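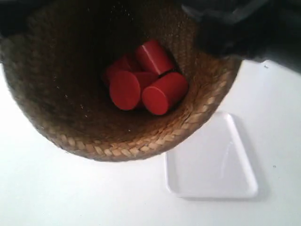
Wouter Verhoeven's view, which he gave me before I'd finished my first slide, was that a basket is a silly place to compare fingers, as the wall decides more than the gripper does. I half agree with him, and I kept the basket anyway. People's kitchens are full of things with walls, and a gripper that only copes with an open table isn't much use to me.

So I ran the two finger sets, Kadby and Perkutach, on the same arm with the same controller and the same overhead start. Each set got 20 attempts at the red cylinders. I left the grip force alone between sets — tempting as it was to fiddle — and only reset the wrist camera exposure when I changed fingers.

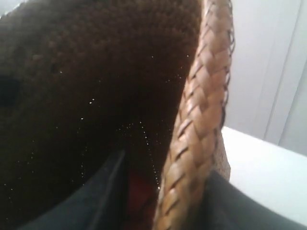 Rim contact was the thing I'd underrated when I planned the trials. My first scoring sheet had a box for "dropped" and a box for "missed", and nothing at all for a finger that met the weave. Figure 2 is the view I'd show anyone who thinks that's a small matter: the black fingers flank the plaited band near its lower end, with a few frayed strands standing out along its edge. I added a third box after that, and Lies Nijs rescored the early attempts from the recordings so that I wasn't marking my own homework.

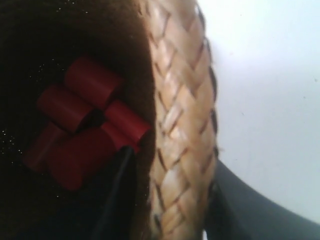
The Kadby set touched the rim in 12 attempts and the Perkutach set in four. I wouldn't read too much into the gap, mind you. The Perkutach fingers are narrower at the tip, so they had an easier time of it near the wall, but they also let the cylinders roll more once they'd closed.
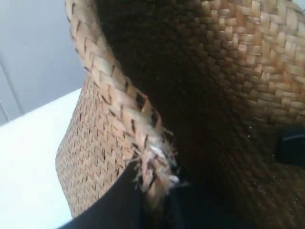 Changing the approach angle helped both sets, and it cost me no more than an afternoon with the controller settings. I'd try that before buying new fingers. The full scores, including the attempts I stopped by hand, are in the appendix with Lies's notes beside mine.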